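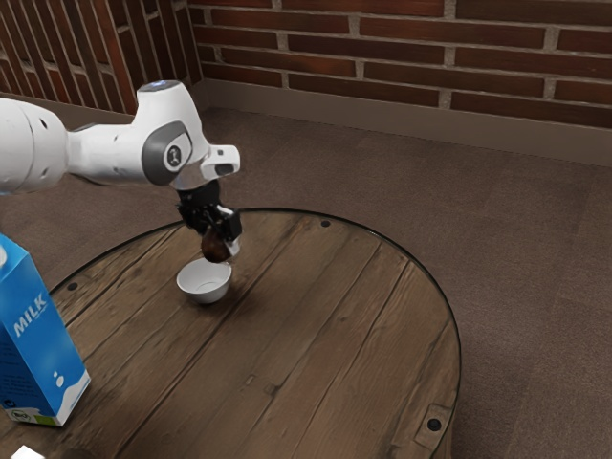

The practice table in simulation: gripper, brown capsule, white bowl.

I finally made it to the June open house at the Dollum workshop, after missing it two years running, and I stayed so long that they started stacking chairs around me. I went for the laser cutter (my sister wants signs for her garden) and I spent maybe ten minutes looking at the laser cutter. The rest of the evening went to a robot arm.

If you haven't been, Dollum is in the old tile warehouse at the end of Trindade Street. Park behind the bakery, go around to the side with the loading dock, and push hard on the door. Members pay by the month and share everything – benches, tools, a fridge with very firm labels in it. Doors opened at 6 and there was already a crowd around the pottery wheels, so I went left instead, toward the back room where somebody had written ARM on a piece of cardboard.

The arm people are Benedito Fagundes and Aparecida Arruda. They call their build Emer, and it started in Benedito's garage before it got too long for the garage. It's a real arm, bolted to a steel plate on a rolling cart, with bare aluminum links and belts you can see moving and a great many zip ties. It's being built to clear a table. Benedito's dad has trouble with his hands, and the idea is that one day the thing can put stuff into bowls and move bowls out of the way. One day! Right now it can wave, and it does that very nicely.

What surprised me is how little of the work happens on the metal. They had two monitors going on the bench, and most of the building that evening was on those. Aparecida runs the simulation side, a collection of scripts she calls Danulix (I asked what it stands for, and it stands for nothing). Everything gets tried in there before it goes anywhere near the cart. The arm on the screen doesn't look much like Emer, I should say. It's a smooth white one with a blue light ring on top, a ready-made model she uses for working out the gripping, and she'll swap in their own once Benedito stops changing the length of the forearm. He says he has stopped. She says she'll wait.

I loved the little world they've made for it. There's a room with brick walls and a carpet, and a big round table of beat-up planks, scratches and knots and all, and a blue carton that says MILK down the side in capitals. I asked why they'd bother with the bricks. Aparecida told me the camera part of the program gets confused by busy backgrounds, and a plain gray room had made it look much smarter than it was. The first time they tried the real camera in the real workshop, it decided a pegboard was a bowl. So now there are bricks, and grain in the wood, and she changes the lighting whenever she feels the thing is getting comfortable.

The task is a glossy dark brown thing shaped something like an egg, and a small white bowl. Pick up one, put it in the other. I said it looked like a chocolate, Benedito said olive, and a kid behind us said something I won't repeat. They just call it the capsule. When I leaned in, the black gripper had its fingers closed around it and was holding it right over one side of the bowl, very near the rim, and I actually held my breath over a computer drawing. Aparecida paused it there to show us what she was fussing with. The bowl is shallow, so if the fingers open a little too early or a little too far over, the capsule can catch the edge and go off across the table. She wants the arm to come in closer to the middle before it lets go. I'd have been thrilled with the edge, but I can see how the edge would get old.

She had a run going of 200 tries, each one starting with the bowl somewhere a bit different, and you could watch the tries go by sped up. It's hypnotic. A small girl in rain boots pulled up a stool and cheered for the bowl. I didn't stay for the final tally, and Aparecida wouldn't guess at it. She did say the last batch had been "okay," in a voice that ended that conversation.

Benedito let a few of us drive the real one after that, from a game controller, at a crawl. There's a big red stop button on the cart and you get the speech about it before you touch anything. I had three goes at picking up a foam ball and got it once, and I squashed it. My problem was the wrist. You push the stick left expecting the hand to go left, and it does, but it tips as well, and then you correct for the tip and you're somewhere else entirely. He told me he'd had the controller for months and still does this. Their own gripper is printed plastic with strips of bicycle tube glued on the fingertips, and he's on his fourth pair of fingers. The old ones were in a coffee can on the bench, snapped in different places, and people kept picking them out to look at.

I asked what it had cost and he looked at Aparecida before answering, so I'm guessing there is an official number. The part he was proud of was the cart, which was 60 dollars from a restaurant that was closing, wheels included.

Some practical stuff if you're thinking of going. The back room gets warm, so leave your jacket in the car. Kids are welcome in there but have to stay behind the yellow tape when the real arm is switched on. There's coffee by the front, and somebody's excellent cornbread if you get there before I do. The laser cutter demo is first come, first served, with a sign-up sheet on the door.

The plan is to have Emer trying the bowl for real by the next open house, with a foam ball first and then something harder. Aparecida's changes to the approach come before that, and so does the forearm. I've put my name on the mailing list and I'm bringing my sister next time, seeing as I still owe her an answer about the signs.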